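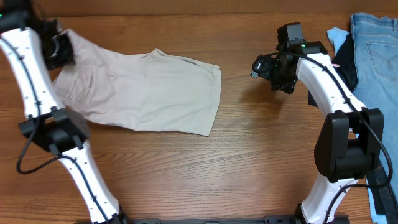

Dretholm Rules

The Dretholm Rules are a voluntary code for robot arms that handle clothing on a shared tabletop. They were drafted at the Heo workshop and taken up by Erkel, a laundry equipment firm. Version 2 has 40 clauses, most of them on cable routing, arm spacing and how a garment may be gripped.

Evidence for the code is thin. Its claim of fewer snags rests on 718 trials, all run by Erkel on its own machines — and the raw logs were never released. A later review at Tukness found the term "safe fold" used in three different senses. Clause 17 asks that spare clothing be kept clear of moving cables but gives no distance. Compliance is self-declared.

See also: Gripper testing; Tukness review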